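Looking after match balls and kit between games
Posted 3/30/21 by Norbert Oravec

Most club balls are ruined by bad pumping long before they wear out. These tips are for anyone who keeps the kit bag for an amateur soccer side.

Wet the needle before it goes in. A drop of glycerin or silicone oil is best, and plain water will do. Push it straight down and never twist. Pump slowly, and check with a gauge, not your thumb. The right pressure is printed next to the valve.

If a ball goes soft overnight, hold the valve under water and look for bubbles. A dry valve can often be saved with two drops of oil and an hour's rest. 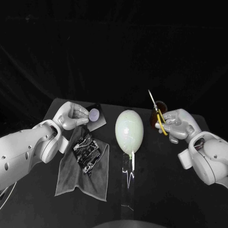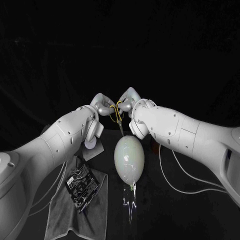
Store balls indoors at slightly reduced pressure if they won't be used for a few weeks. We let ours down in January and pump them up again before the first practice. Keep sharp tools in their own box, well away from the bag. Pliers with long thin jaws like the yellow-handled ones are good for pulling a snapped needle out of a valve, provided the end is still showing. Grip it lightly and pull in line with the valve.

For boots, take out the insoles, stuff with newspaper and change the paper after an hour. Keep them off the radiator. Brush dried mud from around the studs before you try to loosen any.

Wash bibs inside out in cool water and hang them up by the hem. We have 16 in each color, numbered inside the collar with laundry marker.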